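Folding Small Checked Cloths for Tray Storage

Flalska Household Notes, revised Wednesday, December 28, 2022

Scope. These instructions cover thin woven cotton cloths used for drying glasses, lining bread baskets and wiping down tables. They don't cover terry or waffle weave, which are too thick to hold a flat fold and should be rolled.

What you need. A shallow tray with raised sides, a hard level surface, and the cloths. The tray should be at least 30 cm along its long side. Plastic is easiest to keep clean. Wipe the tray and dry the corners before starting, as water tends to collect where the base curves up into the wall.

Step 1. Shake the cloth once and lay it out face down. Pull the corners lightly until the checks run straight. A woven check is a built-in ruler: if the lines bow, the cloth was dried out of shape and has to be dampened and pulled square first.

Step 2. Fold in half, hem to hem. Line up the checks at the fold, and ignore the hem if the two disagree. Hems on inexpensive cloths are often sewn a few millimeters off the weave.

Step 3. Fold in half again the other way. For a deep tray, stop at this point. For a shallow one, fold once more so the packet is a rectangle with one long closed edge.

Step 4. Put the packet in the tray with the closed edge away from you. Set both hands on it, one on each half, fingers spread, and press. Start at the middle and move outward. Keep the palms light and let the fingers do the flattening.

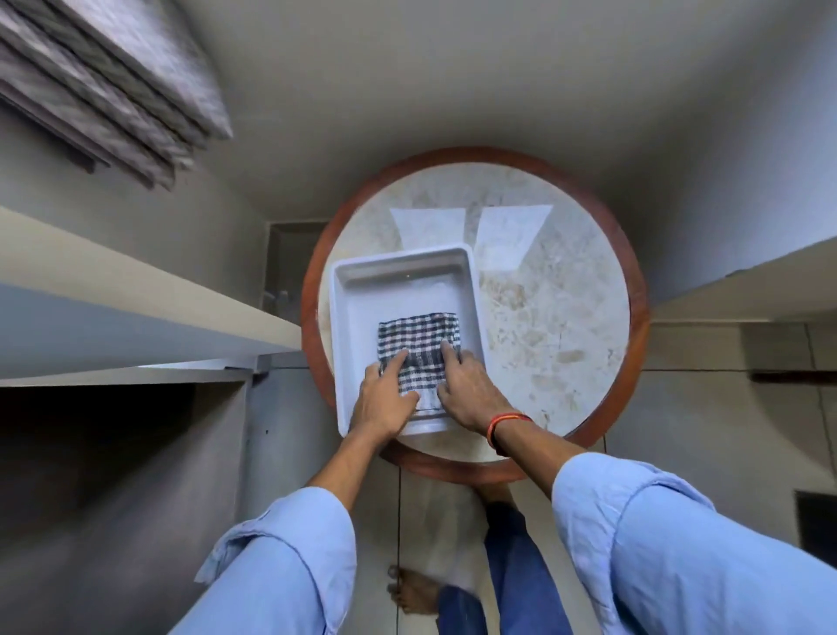
Mwangi Laizer writes that he gets a sharper crease by pressing on the bare tabletop and moving the packet into the tray afterward, and that on a tray with any flex in the base the second press is wasted effort. The point about flex is correct. If the base gives under the hands, press on the table. With a rigid tray the difference is small, and a packet pressed in place doesn't have to be lifted.

Step 5. Leave the packet under a flat weight for 20 minutes. A cutting board is enough. Cloths that have been ironed can skip this step.

Step 6. Add the next packet on top, turned so its closed edge faces the opposite way. Alternating the edges keeps the stack level. Stop when the stack reaches the rim.

Common faults

Ridge along one side: a hem has been folded into the middle of the packet. Open to Step 2 and shift the fold by one check.

Packet springs open: too much starch, or the cloth is new. Wash once without softener and refold.

Musty smell after storage: the cloth went in damp. Empty the tray, wash everything, and let the tray stand open overnight.

Colored threads running into the white: wash in cold water, separately, for the first few washes.

Rolling instructions for terry are on the Grustero page.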